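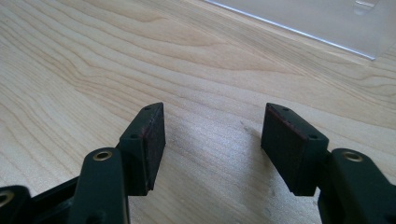 Light wood and a sheet of clear acrylic on the table at Prileck.

The tabletop came first, the owner of Prileck says, and most of the decisions in the front room were made with one hand resting on it. She runs the two-room furniture repair shop with her brother, and since August of last year they have taken on more tables than chairs.

"People will live with a bad chair," she says. "They put it in the bedroom and throw clothes on it. A table they use every day, and they look at it every day, so the ring from a coffee cup starts to bother them."

Pale wood is her preference. She likes a grain that moves, with long waves in it, and she keeps the color as close as she can to the bare board. Customers often ask for something darker when they first come in. She asks them to wait a week and look at a sample at home, in the morning and again at night.

"By the window it goes almost white," she says of the light wood. "Under a lamp it goes yellow. You should know that before you pay for it."

The clear sheets were her brother's idea. He had used acrylic at Lorura, a sign maker where he worked for 5 years, and he started laying pieces of it over finished tops in the shop to keep them from getting scratched. Customers saw them and wanted one to take home. The shop now cuts covers to size, either for a whole table or for the part that gets the most use, such as the place where a child does homework.

I asked whether it bothered her to cover up work she had spent days on.

"A little," she says. "It takes something away. The grain gets softer when you look through the plastic, like there's a bit of fog on it. But if the choice is that or a tablecloth, I'll take that."

Her brother is less troubled by it. He thinks a cover should be easy to lift off, and he won't glue one down. Crumbs get under the edge, he says, and so does water, and a sheet that can't be moved will hold both against the finish. He tells customers to take it off once a week, wipe the wood with a dry cloth, wipe the underside of the sheet, and give it ten minutes before putting it back.

"Don't use window cleaner," he says. "I say it to everybody and I write it on the receipt. It can cloud the plastic. Soap and water, soft cloth, done."

A small cover costs $32 and a large one $145, cut and with the edges smoothed. Round tables take longer and are priced when the customer brings in a paper pattern. He prefers the pattern to a set of measurements. Old tables are seldom as round as their owners think, and he has had to recut more than one sheet that was made from numbers given over the phone.

The shop's busiest stretch is late summer, when people on Sarmiento Street are moving in and out of apartments. Tables arrive with tape marks on them, and a few with shipping labels still stuck to the top. She takes labels off with warm air and a plastic card, working in from a corner. If some of the glue stays behind, she rubs it with a drop of cooking oil and tests the oil first on the underside.

"I've seen people go at it with a kitchen knife," she says. "Then it's a different job. Then I'm sanding."

Sanding is what she likes least. She does it with the front door open and the radio off, always along the grain, and where the grain bends she follows it by hand. Her brother will do almost anything else in the shop to avoid his turn.

They were offered a larger space in the old Ziltidano building this spring and went to see it twice. The rent was fair, she says, but the windows faced the wrong way and the workroom would have needed lamps all day. They signed again for the place they have.

"I need to see what I'm doing," she says. "The wood looks right in here."

Her own dining table at home has no cover on it. It has a burn at one end from a pan and some pen marks that came through a sheet of paper. Her brother has offered to cut her a sheet for it, and she says she'll let him when she gets around to fixing the burn.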